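Bricklaying with two arms: notes for the Danladi student build
Updated Tue 14 July

Every club wants to start with the wall. I'd start with one brick and be suspicious of it. Brallow's guide promises clean stacking after 200 demonstrations, and I have yet to meet the team that got it.

1. Home both arms in Gralov and check the finger zero. Do it again after lunch.
2. Lay the first rows by hand, joints staggered. Don't measure them — the policy has to cope with crooked ones.
3. Drive one arm and leave the other parked until you can place a brick without nudging its neighbors.
4. Watch the wrist views as you go. The overhead view flatters everybody.

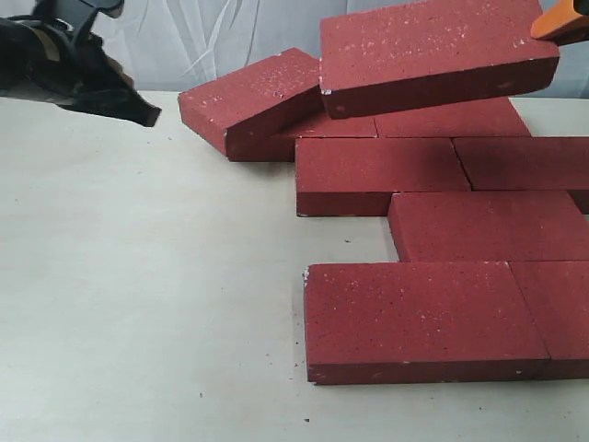
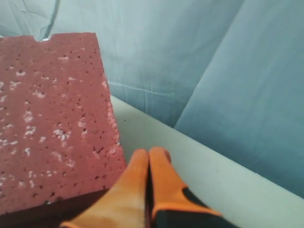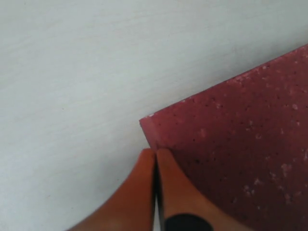

Red slab, orange fingers.
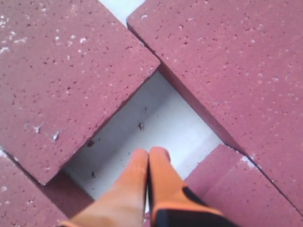

5. Save each attempt, bad ones included, and tag the bad ones in Distar before you forget which they were. We had 1678 episodes by December and nearly 200 had no tag at all.
6. Train overnight, then test on a layout you haven't used. If it only works on the old layout, you have a very slow tape recorder.

More data may help. I've heard 3000 episodes suggested, usually by people who weren't driving. Try fixing your grasp height first.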